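Valtteri Leinonen had been sewing for most of his life before he wrote anything down about it. He repaired sails in Prurngate, then tents, then whatever people carried in. His handbook on stitches and knots came out in March and has sold 2370 copies, almost all of them by mail.

"I wanted it short," he says. "People own long books on sewing and never open them."
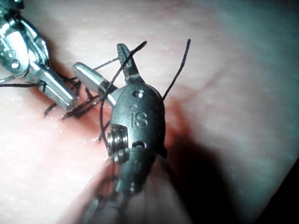

The handbook covers 3 knots. Leinonen says he started with a list of 100 and kept crossing them off. "If you can tie a square knot without looking, you can fix most things in a house. The other 2 are for when the thread is slippery."

He teaches an evening class in Cistville and thinks beginners pull too hard. The cloth puckers, they pull again to flatten it, and the thread cuts through. He has them practice on old pillowcases first – canvas comes much later.

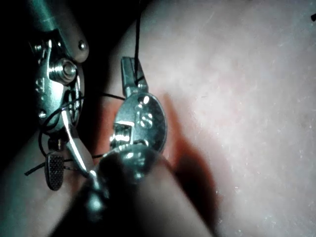
"Tension is what I talk about all evening," he says. "I can show a person where to put the needle in a minute. How tight to pull takes weeks."

He doesn't care much about brands of thread. He waxes his own and keeps it in a drawer, sorted by thickness. A second book, on patching, is partly written. He hopes to hand it in by 30th August, though the chapter on zippers is giving him trouble.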